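Home Programs Student Work Library Contact

Repair or Replace? Small Appliance Disposal in Three Share Houses
Final project report, Community and Environment stream
Submitted by Zuzana Matoušek, Jan 14, 2019

This report presents the results of a one-term study of how student households in the Dakero district decide whether to repair, store or throw away small electrical goods. It was prepared under the general requirements for final projects and follows the headings set out in the course handbook.

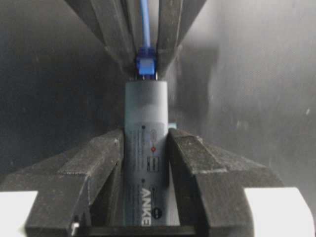
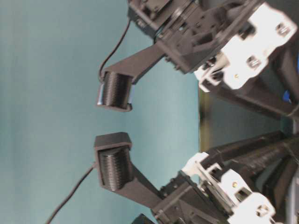 1. Background

Small electrical goods are bought often and kept for a short time. Kettles, chargers, desk lamps, hair dryers and portable speakers are cheap enough that many households do not regard them as lasting property. When one of them stops working, the owner must choose between several courses of action, and the choice is seldom discussed beforehand.

The Dakero district has a large population of students in rented housing. Leases generally begin in September and run for one year. The end of a lease is therefore a period of heavy disposal, and the district depot on Chuang Street extends its opening hours during that time. The depot accepts electrical goods free of charge. It does not repair them, but it passes usable items to the Proltilmont Repair Room, a community workshop in the same neighbourhood.

Earlier student reports held in the college library dealt mainly with furniture and bedding. Electrical goods were mentioned in passing and were usually grouped with general household waste.

2. Aim and scope

The aim of the project was to find out what happens to small electrical goods once their owners consider them broken or no longer needed. The study was limited to items that can be carried in one hand. Fridges, washing machines and computers were left out. Items supplied by a landlord were also left out, as tenants are not free to dispose of them.

3. Method

Three share houses took part. Each household kept a paper log in the kitchen for the length of the term. Whenever an item failed or was judged to be surplus, the person responsible wrote down what it was, how old they believed it to be, what was wrong with it and what was done with it. The households were visited every second week so that unclear entries could be discussed.

In addition, a short questionnaire was left in 500 letterboxes in the streets near the depot. Completed forms were returned to a box at the college front desk, and 116 were received. The questionnaire had five questions and asked for no names. One visit was made to the Repair Room, where two of the regular repairers agreed to be interviewed.

4. Results

4.1 Storage

The most common outcome in the household logs was neither repair nor disposal. Items were put in a cupboard, under a bed or in the shed. Residents described this as a temporary step, although few of the stored items had been moved by the end of the term. In one house a toaster left behind by previous tenants was entered in the log, removed from the log after a discussion about ownership, and then entered again.

Questionnaire responses showed the same pattern. Many people wrote that they intended to take an item to the depot but had not yet done so. Distance was given as a reason by those without a car, including some who lived within walking distance.

4.2 Repair

Very few items were repaired at home. Those that were had simple faults, such as a blown fuse or a loose battery contact. Residents were more willing to attempt a repair when another member of the household had done one before. Fear of electric shock was mentioned frequently in the questionnaire, as was the difficulty of opening a case that has been glued shut.

The repairers made a similar point. In their experience the fault itself is often minor, and most of the time is spent opening the item without breaking it. They also noted that visitors tend to bring in goods with some personal value — a grandmother's radio, a lamp from a first flat — while newer and cheaper goods are rarely seen.

4.3 Disposal

Where goods were thrown away, they usually went into the household bin. Several residents did not know that the depot accepted electrical items without a fee. The notice at the depot gate lists charges for mattresses and tyres in large print, and the free categories appear lower down in smaller lettering.

5. Limitations

The three households were known to the author and may have behaved differently because of the log. The questionnaire reached one part of the district only. The ages of items were estimated by their owners and could not be checked, and receipts were available in only a few cases.

6. Recommendations

It is recommended that the district include the free electrical categories on the first page of the tenant welcome letter, and that the depot notice be reprinted with those categories at the top. It is further recommended that the college place a collection bin in the student centre for the last month of the lease year — the bin to be emptied by the depot under its present schedule.

A follow-up study covering 300 households would allow the results to be compared by type of housing. The log sheets and the blank questionnaire are held with the library copy of this report.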